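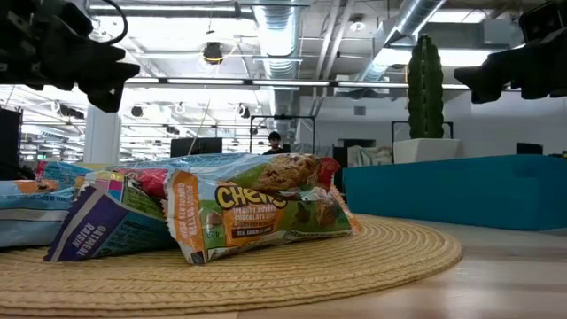 So I've been getting up at quarter to five for most of December and I want to write this down before I forget it all, because I said I would, and because Naomi keeps asking.

The early shift at the pool. That's what this is. I swim now. Me! Could do two lengths at school, and one of those was mostly walking on the bottom.

Backing up. In the summer Liam Whitlock (work Liam, not cousin Liam) signed up for the winter swim at Bilside and talked about nothing else for weeks. I got fed up and put my own name down during lunch. Didn't read the page properly. Thought it was 400 metres. It's 700. In February. In a lake.

Too mean to lose the entry fee, so lessons it was.

First pool was the one in Clondon with the slide. Don't do this. The lanes are only roped off till half eight and after that it's families and floats and a man who does handstands. I got kicked in the ear. Moved to the old baths up the hill, 4 lanes, freezing changing rooms, showers that give you nine seconds and then you press again. Love it. There's a clock at the deep end that runs fast and all the regulars know by how much and won't tell you.

The coach is Chepkoech Chege. She doesn't get in. She walks along the side in sliders and says one thing per length, and you have to fix that one thing and ignore everything else. First month my one thing was "breathe out". Apparently I wasn't. I was holding it all in like a kid, then trying to do the out and the in at the same time when my mouth came up. No wonder I was dead after one length. You blow out under the water, steady, the whole time your face is in. Then there's only the in left to do. If you take one thing from this post take that.

Second thing was legs. Mine sink. She had me do widths holding a float with my face down, hardly kicking, just getting my bum up. Felt ridiculous. Did it for a fortnight. Wafula Shirima, who swims in the next lane and is seventy-one and laps me constantly, told me to press my chest down like I was leaning on a fence. Worked better than anything else anyone said. Legs came up on their own.

Third thing, still on it, is not rushing. I go off like someone's chasing me. First 50 fine, second 50 horrible, then hanging off the rail pretending to fix my goggles.

Goggles. Right. Went through three pairs. Cheap ones leaked, the expensive ones leaked, and the ones I've stuck with came out of the lost property box at the baths, which they sell off for a pound after a month. Bit grim. Washed them. Perfect.

Other bits people have asked about:

Hair. Wet it in the shower before you get in and it soaks up less of the pool. Mine's still like straw by the end of the week but less green than Liam's.

Food. Can't eat before. Tried toast at five in the morning and regretted it by the third length. I have half a cup of tea and then eat everything in sight at seven. I am starving until lunch no matter what. Nobody at work will sit next to me at elevenses any more, I think I've been growling.

Sleep. In bed by half nine. No social life to speak of. Chiến Phan had a birthday thing and I left before the cake, and I've had some stick about that and fair enough.

Cold. Ok so this is the big one. The baths are 27 degrees and the lake will not be. Chepkoech took a few of us out to Jaltular reservoir, where the club has a jetty, to see what it's like. It's like being slapped. Everything she'd taught me went straight out of my head. Couldn't breathe out, couldn't breathe in, just sort of barked. She made us stand there up to the shoulders until it passed, then get out. No swimming at all. I was so cross, drove all that way to stand in a resevoir. But the second time the barking bit was shorter, and the third time I swam to the orange buoy and back with Wafula alongside telling me about his knee.

Getting dressed after is the hard part by the way. Fingers don't work. No buttons, no laces, no tights, whatever you do. Big stupid jumper, big stupid socks, slip on shoes. Put them out in the order you'll need them before you go in, top things first, becuase once you're shivering you can't think. Get the hat on straight away.

Numbers, for Naomi, who likes numbers. I've been in the water 24 times since I moved to the baths. Longest swim without stopping is 563 metres, and yes I know that's a weird number, I got cramp part way down a length and Liam paced it out along the side with his feet, heel to toe, very serious. So I'm going with it. Leaves me 137 short and I've got till February.

Am I enjoying it? Most days. Not the alarm. Not scraping the car. But there's a bit just after six when the lights are on under the water and the windows are still black and it's only the regulars and no one's talking, and I go up and down and don't think about work once. Haven't had that from anything else, running certainly never did it.

Not sure about the wetsuit yet. They're allowed at Bilside but Wafula says they're cheating and Chepkoech says don't be daft, wear one. If anybody's about a size 14 and has one going spare till the spring, let me know, I'll bring it back rinsed.

Right, it's twenty past nine. Bed.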